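Deshumidificador Teuber 14: ocho meses en un piso húmedo

Publicado el 20 de junio de 2026 por Pascal Thiele

Compré el Teuber 14 en octubre, cuando volvieron a salir manchas en la esquina del dormitorio que da al patio. El piso es un primero interior, con poca luz y una pared medianera que en invierno está siempre fría. Pagué 200 euros en una tienda Civis, sin oferta. Antes tuve un Verano pequeño, de los que funcionan sin compresor, y se quedaba corto incluso con la puerta cerrada.

Montaje y primer uso

No hay montaje. Se saca de la caja, se deja de pie unas horas antes de enchufarlo y se coloca el depósito. Las ruedas vienen puestas y van bien sobre baldosa, pero en la alfombra se atascan y hay que levantar el aparato. Pesa 14 kilos y el asa superior es estrecha, así que no es algo que apetezca subir por una escalera.

El manual está en castellano y se entiende, salvo la página del drenaje continuo, que remite a un dibujo que no aparece por ninguna parte. La manguera tampoco viene incluida. Compré una en la ferretería y encajó a la segunda.

Rendimiento

En el dormitorio, con la puerta cerrada, nota uno la diferencia la primera noche. Las sábanas dejan de tener ese tacto frío y el cristal amanece casi limpio. Lo tengo puesto al 55 % y se para solo cuando llega. El higrómetro propio lee algo más bajo que el mío, un Trunbridge de sobremesa, de modo que si alguien quiere un 55 real le conviene bajar un punto el ajuste.

En el salón cuesta más. Es una habitación abierta a la cocina y el aparato trabaja casi sin parar cuando se cocina. No lo considero un defecto – para ese espacio habría que ir a un modelo mayor.

También seca ropa. Con el tendedero en el cuarto pequeño y el modo lavandería, una colada normal está lista a la mañana siguiente. Los vaqueros, a veces, no del todo.

Ruido

Es el punto flojo. En velocidad baja se puede leer al lado, pero dormir es otra cosa: el compresor arranca con un golpe seco y al pararse vibra un poco. Le puse debajo una plancha de corcho y mejoró. Yo lo dejo programado para que se apague a las once.

Depósito y limpieza

El depósito sale por detrás, lo que obliga a separar el aparato de la pared cada vez que se vacía. Lleno, si no se lleva recto, gotea por la boca. El filtro se lava bajo el grifo y tarda poco en secar.

En el baño

Lo llevo allí después de las duchas largas, media hora con la puerta entornada. El baño es interior y el extractor de la finca tira poco. Antes las toallas seguían húmedas por la noche y acababan oliendo; ahora aguantan más días colgadas en la barra.

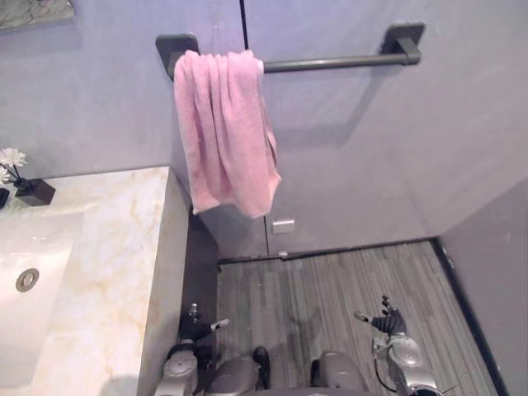

Lo que cambiaría

Un depósito con salida lateral, un cable más largo y una luz del panel que se pudiera apagar. De noche ilumina media habitación y la tengo tapada con cinta.

Valoración

Le pongo un 8. Para un dormitorio o un cuarto de tender lo compraría otra vez. Quien duerma en la misma habitación y tenga el sueño ligero debería oírlo antes en la tienda, si le dejan enchufarlo.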